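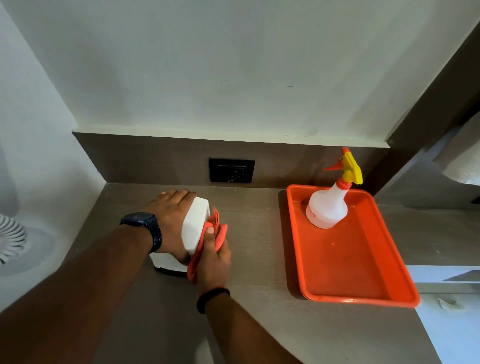 ## Kit de marcado antirrobo Kelgate: mi opinión después de un invierno con él

Llevaba tiempo queriendo probar uno de estos kits para marcar objetos y, desde que en mi calle entraron en dos trasteros la misma noche, dejé de darle vueltas y lo pedí. Es el Kelgate, el de la caja azul, que fabrica Camenzind y que cuesta 33 euros con el alta en el registro incluida. Lo digo ya: me ha encantado, y eso que lo abrí con bastante desconfianza.

Para quien no conozca el sistema, se trata de dejar en bicicletas, herramientas, portátiles y demás una marca que solo se ve con luz ultravioleta, y de asociarla a una ficha con fotos y número de serie. Si la policía recupera un alijo de cosas robadas, pasa la linterna, lee el código y puede consultar de quién es. Hasta ahí la teoría, que es vieja. Lo bueno está en cómo lo han resuelto.

### Lo que trae

- Rotulador ultravioleta de punta fina
- Un frasquito de barniz con micropuntos
- Plantillas adhesivas con el código
- Linterna pequeña (las pilas vienen puestas, ¡gracias!)
- Cuatro pegatinas de aviso para puerta o ventana
- Tarjeta con la clave del registro

El rotulador es una maravilla. Escribe sobre metal pintado, sobre plástico y hasta sobre la goma de un manillar, que era donde yo esperaba el desastre. La plantilla se coloca, se repasa, se espera un minuto y se levanta de un tirón. En madera sin barnizar la tinta se corre un poco, así que en los mangos de las azadas preferí los micropuntos, y quedaron perfectos.

El barniz huele fuerte. Conviene abrir la ventana y tener la superficie bien limpia antes de aplicarlo, sin grasa ni polvo; un paño apenas húmedo y luego otro seco bastan.

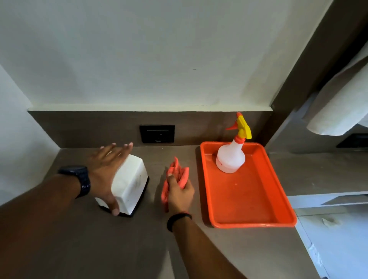 Con la bicicleta fui más meticuloso y le puse la marca en tres sitios: bajo la caja del pedalier, en la tija y por dentro de la horquilla. Las marcas siguen ahí después de meses de lluvia y barro, nítidas, y eso que la he lavado con manguera más veces de las que recomienda el folleto.

### El registro

Esta es la parte que me ganó. El registro se llama Ustidis y funciona desde el navegador, sin instalar nada. Das de alta la clave de la tarjeta, subes las fotos, copias el número de serie y te devuelve un documento en PDF listo para adjuntar a una denuncia. A mí me tocó el lote 547 y me hizo ilusión, qué le voy a hacer. Dar de alta un taladro me lleva unos 2 minutos, fotos incluidas – y soy de los que teclean con un dedo.

Un detalle muy bien pensado es el botón de «extraviado». Lo pulsas y la ficha cambia de estado en el momento, con fecha y hora. Si luego aparece el trasto detrás de la lavadora, lo desactivas y queda constancia de las dos cosas.

Guido Ferri, que lleva el taller de bicis de Siltville, marca ya todas las que vende de segunda mano y entrega la clave al comprador. Me parece una idea buenísima, porque el mercado de segunda mano es justo donde acaban muchas de las robadas, y así el que compra sabe lo que compra. El traspaso de titular se hace en la misma web y es gratis.

### Lo que mejoraría

Las pegatinas de aviso. Son feas y la cola no aguanta el sol; la de la puerta del garaje ya se está levantando por una esquina. También echo de menos una linterna algo más potente, porque de día hay que hacer sombra con la mano para leer el código. Y las instrucciones en español están traducidas con prisa: mi vecina Oľga Vrabec acabó leyéndolas en inglés y entendió mucho mejor el paso de los micropuntos.

Tampoco esperéis que esto impida un robo. Un candado decente sigue haciendo falta, y la denuncia también, con todos los datos que podáis dar.

### ¿Lo volvería a comprar?

¡Ya lo he hecho! El segundo es para mi hermano, que se muda en mayo y tiene el coche lleno de herramienta cara – le he pedido que marque primero la radial y el nivel láser. El rotulador del mío todavía escribe, y el recambio se vende suelto.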